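Hilo sobre Kendmont, el paquete de cocinas simuladas que vende Soltevero para entrenar y probar brazos robóticos. Llevo desde marzo usándolo en el trabajo y me han preguntado varias veces si compensa. Va por partes.

1/ Lo que se compra: una licencia anual, un instalador y una biblioteca de escenas de cocina ya montadas. La licencia de un puesto cuesta 853 euros. La de laboratorio sube a 4000 y no limita los puestos dentro del mismo edificio. No hay versión gratuita, solo una prueba de 57 horas de uso efectivo, que se descuentan con el programa abierto.

2/ Lo que no se compra: el robot. Si tu modelo no está en su lista, tienes que importar tú la descripción del brazo. El mío no estaba. Tardé una tarde en importarlo y otra en arreglar los límites de las articulaciones, que entraron en grados cuando el programa los esperaba en radianes. El manual lo menciona en un apéndice.

3/ Instalación: sin problemas en Linux. En Windows la hizo un compañero y tuvo que desactivar una opción de la tarjeta gráfica. Soporte contestó al día siguiente con la solución correcta. Contestan en inglés aunque escribas en español.

4/ Las escenas vienen con armarios, encimera, pared de azulejo y cacharros. Cambian acabados, tiradores y colocación de los objetos de una escena a otra. Se puede fijar la semilla, y conviene hacerlo y apuntarla, porque el registro automático no la guarda si cierras a mitad de tanda.

5/ Mis tareas son de encimera: acercarse a un objeto pequeño, cogerlo, dejarlo en otro sitio sin tocar lo que hay al lado. Lo difícil suele ser lo de al lado. Una taza de vidrio sobre mármol gris claro apenas se distingue, y eso para probar percepción viene muy bien.
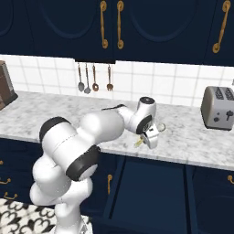
6/ Vasilică Grecu me contesta que el vidrio simulado le parece demasiado limpio, que en su banco de pruebas real la cámara de profundidad devuelve agujeros donde hay un vaso y que Kendmont le da una superficie perfecta.

7/ Tiene razón con los ajustes de fábrica. La profundidad sale ideal. Hay un módulo de ruido de sensor, pero está desactivado y escondido en el menú de exportación. Con él activado aparecen huecos en los objetos transparentes. Se parecen a los de mi cámara, aunque los bordes quedan más ordenados que en la realidad.

8/ Física de contacto: correcta con objetos rígidos. Con piezas pequeñas hay que bajar el paso de simulación o la pinza las expulsa al cerrar. Yo lo bajé a la mitad del valor por defecto y dejó de pasar. A cambio, cada tanda tarda bastante más.

9/ Objetos blandos: no los usaría. Los paños atraviesan la encimera por las esquinas. Soltevero los anuncia como función experimental y así hay que tomarlos.

10/ Velocidad: lancé 2000 episodios de noche en un equipo con una sola tarjeta y por la mañana estaban hechos. Se puede trabajar sin imagen en pantalla, con lo que gana mucho. Si además pides color, profundidad y segmentación a la vez, vigila el disco. A mí se me llenó la primera noche y el programa siguió corriendo sin avisar y sin guardar nada.

11/ Comparación con Futden, que es lo que usábamos antes. Futden es más barato y la física me parece parecida. Las cocinas son peores: pocos modelos, texturas repetidas y muebles sin interior. En Kendmont los cajones se abren y las puertas tienen bisagra. Si tus tareas no pasan de una mesa lisa, Futden te sirve y te ahorras el cambio.

12/ Lo que echo en falta: una manera cómoda de meter objetos propios. Se puede, pero hay que rellenar a mano masa, fricción y centro de gravedad en un archivo de texto. Con diez objetos se hace. Con un catálogo entero, no.

13/ También echo en falta distancias editables entre el robot y el mueble. La base se coloca en unas posiciones predefinidas y, con un brazo corto, el fondo de la encimera queda lejos. Se corrige por código. En la interfaz, no.

14/ Me pregunta Herman Tuhumury por la licencia educativa. Existe, hay que pedirla por correo y no publican el precio. A nosotros no nos la dieron porque tenemos un contrato con Czarnecka y eso cuenta como uso comercial.

15/ Mi opinión: para percepción y manipulación rígida en cocina, renovaré. Para tela, líquidos o cualquier cosa que se deforme, esperaría a otra versión. Antes de pagar, gasta la prueba con tu propio brazo importado, que es donde se va el tiempo.

16/ He pagado la licencia de mi bolsillo y Soltevero no me ha dado nada. Si alguien quiere mi archivo de configuración del ruido de profundidad, que me escriba y se lo paso.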